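공용 식기 정리 및 보관 안내

누크빌(Nukville) 생활관 공용 주방 이용 지침 제7장
최종 개정: 2019년 7월 29일

본 안내는 생활관 공용 주방에 비치된 접시류를 분류하고 보관함에 옮겨 담는 절차를 정한 것이다. 주방을 이용하는 모든 입주자와 단체 이용자는 식기 사용 후 아래의 순서에 따라 정리하여야 한다. 냄비, 컵, 수저류의 정리는 별도의 장에서 다룬다.

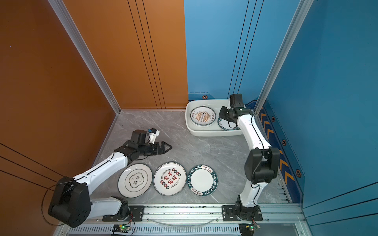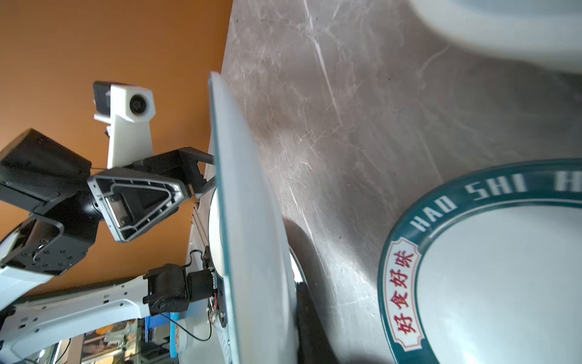
1. 작업 전 준비

접시를 다루기 전에 손을 씻고 물기를 완전히 제거한다. 정리할 자리는 마른행주로 닦은 뒤 접시를 펼쳐 놓을 수 있도록 충분히 비워 둔다. 흰색 사각 플라스틱 트레이는 벽면에 붙여 놓으며, 트레이 바닥에 음식물 찌꺼기나 물이 남아 있는지 확인한다. 물이 남은 트레이는 뒤집어 말린 후 사용한다.

세척이 끝나지 않은 접시는 정리 대상에 포함하지 않는다. 기름기가 남은 접시는 세척대로 되돌려 보낸다.

2. 접시의 분류

접시는 재질을 먼저 구분하고, 같은 재질 안에서 크기와 문양에 따라 나눈다.

가. 흰색 원형 접시: 한 줄로 펼쳐 놓고 앞면과 뒷면을 차례로 살핀다. 동심원 무늬나 중앙에 글자가 있는 접시는 같은 문양끼리 모은다.
나. 테두리에 색이 있는 접시: 흰색 접시와 섞지 않는다. 짙은 녹색 테두리에 주황색 햇살 문양이 있는 접시와 같이 중앙에 그림이 있는 것은 그림이 위를 향하도록 놓는다.
다. 유리 접시: 반투명 유리 접시를 포함하여 모든 유리 제품은 마지막에 따로 취급한다.

분류 중 이가 빠졌거나 금이 간 접시를 발견한 경우에는 즉시 골라내어 신문지로 두 겹 이상 감싼 다음 파손 식기함에 넣는다. 접착제로 붙여 다시 사용하는 것은 금지한다.

3. 트레이에 담기

(1) 가장 크고 무거운 접시를 트레이 바닥에 평평하게 놓는다.
(2) 크기가 같은 접시를 그 위에 포갠다. 한 더미는 7장을 넘기지 않는다.
(3) 접시를 세워 넣을 때에는 테두리를 양쪽에서 잡고 트레이 안쪽 벽을 따라 천천히 내린다. 손을 놓기 전에 접시가 미끄러지지 않는지 확인한다.
(4) 문양이 있는 접시 사이에는 부직포 또는 얇은 종이를 한 장씩 끼운다.
(5) 트레이 윗면보다 높게 쌓지 않는다. 남은 접시는 다음 트레이에 담는다.

접시를 밀어 넣거나 던져 넣어서는 안 되며, 젖은 접시와 마른 접시를 한 트레이에 함께 담지 않는다.

4. 유리 접시의 취급

유리 접시는 한 번에 한 장씩 옮긴다. 면의 중앙을 누르지 말고 가장자리를 잡되, 단단한 바닥에 모서리가 직접 부딪치지 않도록 유의한다. 상태를 점검하기 위하여 접시를 세운 경우에는 점검이 끝날 때까지 반드시 받쳐 주어야 하며, 세워 둔 채로 자리를 비우지 않는다.

얼룩은 미지근한 물을 적신 부드러운 천으로 닦는다. 철 수세미와 연마제가 든 세제는 표면에 흠집을 남기므로 사용하지 않는다. 보관 시에는 접시마다 완충지를 대고 유리 전용 칸에 넣는다.

5. 보관 및 기록

정리를 마친 트레이는 스투칸스(Stukance) 선반의 아래쪽 칸부터 채운다. 선반 바닥면의 높이가 56cm를 넘는 칸에는 유리 접시를 두지 않는다. 트레이를 선반에 넣을 때에는 두 손으로 양쪽 끝을 받치고, 다른 트레이 위에 겹쳐 올리지 않는다.

선반 옆에 비치된 식기 대장에는 이용 일자와 호실, 파손 여부를 기재한다. 파손된 접시가 있는 경우 재질과 문양을 함께 적는다. 매년 5월 정기 점검 기간에는 공용 접시의 반출을 제한한다.

6. 문의

식기의 추가 비치 및 파손 신고는 생활관 관리실(내선 649)에서 접수한다. 플로스트소프(Flostthorpe) 별관 이용자는 별관 안내 창구에 신고서를 제출한다.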